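4.2. Vaisselle déposée, objets posés : ce que le relevé permet de dire

La littérature sur les espaces partagés distingue volontiers les objets « rangés » des objets « abandonnés ». Nous avons repris cette distinction dans la grille Wurnico, faute de mieux, et nous l'avons appliquée aux 2 184 objets recensés dans les 11 salles communes du corpus. Nous sommes de moins en moins convaincus qu'elle mesure quelque chose. Un bol dans un évier passe pour abandonné si le codeur pense que son utilisateur ne reviendra pas. Or le codeur n'en sait rien. Il voit un bol, un reste d'aliment, un robinet à portée de main, et il complète.

La salle de Stillham se prête bien à l'examen de cette difficulté, parce qu'elle réunit un coin cuisine, des tables et un jeu dans un même périmètre d'usage. Le coin cuisine y est sommaire : un plan de travail blanc, une cuve en inox, des placards hauts, un distributeur d'essuie-mains. Les deux codeurs ont classé différemment le contenu de la cuve. Le premier a retenu « abandon », le second « dépôt en cours », et la discussion prévue par le protocole n'a rien tranché.

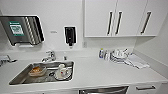
Figure 4. Cuve de l'évier, salle de Stillham. Bol en verre avec résidu alimentaire brun orangé ; à droite, petit récipient blanc.

Le désaccord n'a rien d'anecdotique. Sur 219 objets relevés dans les éviers ou à leurs abords immédiats, 70 ont reçu des codes divergents, et presque tous étaient des récipients ayant servi. On peut certes resserrer la consigne (considérer comme abandonné tout récipient sale non immergé, par exemple), et l'accord remontera mécaniquement. Il remontera parce que les codeurs obéiront à la même convention, sans que l'on sache mieux ce que font les usagers. L'échelle de négligence de Paulauskas, souvent invoquée sur ce point, nous paraît souffrir du même défaut : elle attribue une intention à partir d'un état.

Une seconde réserve porte sur l'effet supposé de l'affichage. Il est d'usage de relever la présence de plaques ou d'étiquettes au-dessus des points d'eau et de la croiser avec la quantité de vaisselle en attente. Nous l'avons fait aussi. La corrélation obtenue est faible et son signe change selon que l'on inclut ou non la salle de Skatville. Surtout, rien n'indique dans quel sens la lire - on affiche peut-être davantage là où la vaisselle s'accumule déjà. Nous ne reprendrons donc pas l'argument.

Les tables posent un problème d'un autre ordre. Un ustensile de cuisine hors de la cuisine est compté par la grille comme « déplacé », ce qui suppose que chaque chose possède un lieu et que ce lieu soit connu de l'observateur. Une passoire jaune sur un plateau de bois entre ainsi dans la catégorie sans autre examen. Mais une passoire peut servir à table. Elle peut y attendre d'être emportée, ou s'y trouver depuis si longtemps que tout le monde la cherche à cet endroit.
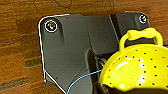
Dans ce dernier cas, le code « déplacé » serait même l'inverse de ce qu'il prétend décrire, et seule une observation répétée permettrait de le savoir. Notre protocole ne prévoyait qu'un passage par salle. Nous l'avions justifié, dans la version préliminaire de septembre, par le souci de ne pas modifier les habitudes des occupants. L'argument nous semble aujourd'hui un peu commode : un passage unique coûtait surtout moins cher.

Reste le cas des surfaces détournées. La table de air hockey de Stillham, plateau blanc et bandes jaunes, porte à la fois des éléments qui semblent relever du jeu et d'autres qui n'en relèvent guère : des tissus rayés posés à plat vers l'extrémité, un emballage ou une carte rouge et blanc vers le milieu. La grille y voit une surface « en perte de fonction ». La formule suppose que la fonction soit unique, et que poser un tissu sur un jeu suffise à la suspendre.
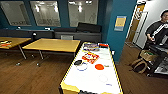

Marites Lagman, consultée sur une première version de cette section, objecte que nous poussons le doute trop loin : une table couverte d'objets ne se joue pas, écrit-elle, et il faut bien que quelqu'un les enlève avant la partie. Ce travail de dégagement existe, selon elle, quelle que soit l'intention de ceux qui ont posé les choses, et il serait mesurable en secondes et en gestes.

L'objection est recevable et nous n'avons pas de données à lui opposer. Elle déplace toutefois la question vers le coût supporté par l'usager suivant, que la grille Wurnico n'enregistre pas. Nous conservons donc les codes dans le tableau 5, par souci de comparabilité avec les travaux antérieurs, en demandant au lecteur de les prendre pour des descriptions de position. Les totaux par catégorie y figurent sans test de significativité.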